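### 3.2 Where households keep their everyday bowls

We were lucky in our hosts. Over one long and very rainy September, 166 households in Drolomcombe let us look through their kitchen shelves, and most of them fed us as well – a kindness we still think of fondly.
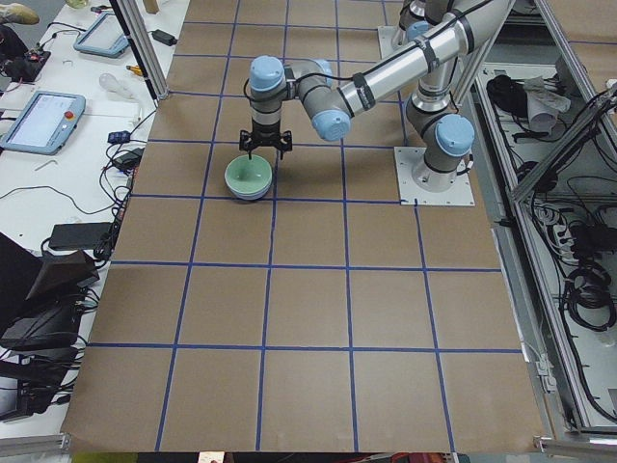

**Figure 4.** A small ceramic bowl, pale green inside, on brown paper marked off with blue tape.

Older families tended to keep such bowls low and near the stove, much as Subramaniam found in Plamell, while younger ones stacked them up high with the guest plates.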